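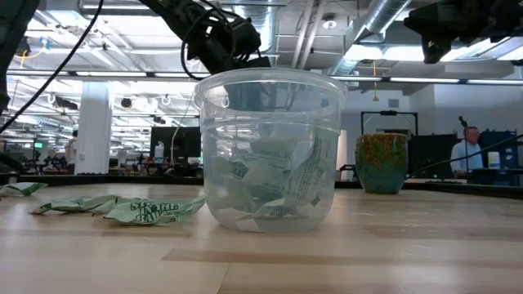
Who should pay on a first date?
Whoever did the asking should offer to pay, and the other person should offer to split. If you both do that, you will settle it in a few seconds.

How to handle the check on a first date

Updated 28 August 2019

The check causes more worry than it should. A reader survey we ran on Pilter got 2736 replies, and the check came up more often than what to wear. Most of the bad stories were about people who hadn't thought about it until the server was standing there.

Before the date

Pick a place you can afford to pay for in full. Look at the menu online first, and add the tip and a second drink each. If that total makes you wince, suggest coffee. A walk and a coffee is a perfectly good first date, and it's easier to leave if the two of you don't click.

If you want to split, you can say so while you're making plans. Keep it light: "Want to try Hubmann on Thursday? Happy to go halves." It reads fine in a message and takes care of the whole question.

Bring a card that works and a little cash. Small places sometimes have a card minimum, and the coffee counter at Dristby still takes cash only.

When the check comes

Step 1. Reach for it if you did the inviting. Don't leave it lying there for ten minutes to see what happens.

Step 2. Say one plain sentence. "I've got this" or "Should we split it?" will do.

Step 3. Listen to the reply. If your date offers to split and you'd like to treat, say so once. If they offer a second time, let them pay their half. Arguing over it isn't charming, and some people really don't like feeling that they owe something.

Step 4. Split it evenly unless the orders were very different. If you had the steak and they had soup, offer to cover more. Please don't go down the receipt line by line.

Step 5. Tip properly. Your date will notice, and so will the server.

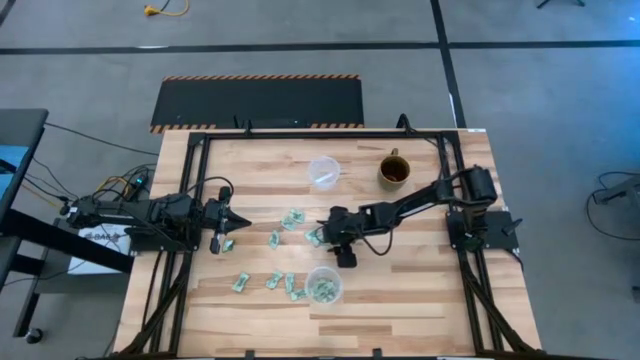 A folded bill on a wooden tabletop.

If you're being treated

Say thank you at the table and again in your next message. You can also offer to get the next thing – ice cream, a drink down the street – if you want the evening to go on. If you don't want it to go on, skip that offer and pay your half if you can.

Letting someone buy dinner does not mean you owe them a second date. Anyone who suggests it does has told you plenty.

Splitting by app

Payment apps such as Tokel are fine, but send the money before you leave the table. A request that arrives two days later feels like an invoice. Round it off, too – nobody wants to be chased for 92 cents.

What if your card is declined?

Say so, try another one, and let your date cover it if they offer. Pay them back that same night. It happens to plenty of people and it makes a decent story later on.

Next guide: How to end a date early without being rude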